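Lakuno Cell Maintenance: Gallery

The Lakuno bin-picking cell is one of 2 robot cells looked after by the Drurasen technical workshop. It was taken out of service on a Wednesday in December for its yearly inspection, which was led by Menaka Kumarasinghe with the assistance of Elspeth MacBrayne. The cell had completed 3,504 picks under its present gripper settings.

The inspection covered the cable dressing, the gripper joints and the seating of the bin. Cables at the wrist receive particular attention -- they bend each time the tool turns, and a tie that is set too tight will shorten their life. Staff are asked to look over the whole loop before every session and to report any rubbing to the workshop. 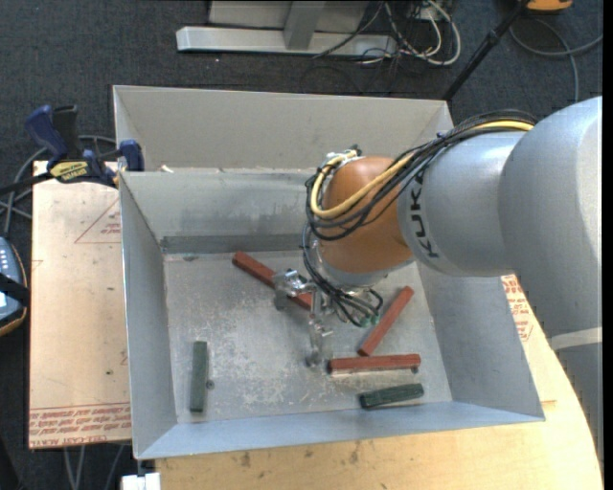 The KUKA arm over the front bin, with three red and two dark green blocks on the floor. A bar clamp grips the upper left edge of the bin.

The clamp is to be checked by hand at the start of each day. If the bin has moved, its corners must be taught again before the arm is run above walking pace. The procedure takes nearly 3 hours and is set out in the Viver handbook, a copy of which is kept in the workshop office.

Gripper joints are cleaned and lightly greased after every 700 picks. The finger tips are examined at the same time and replaced as a pair. Spare tips are held in the Barua store and should be signed for.

Scratches to the bin floor are recorded at each inspection -- they do not in themselves require the bin to be changed. Raised edges or loose bolts should be reported to Elspeth MacBrayne before the cell is used again.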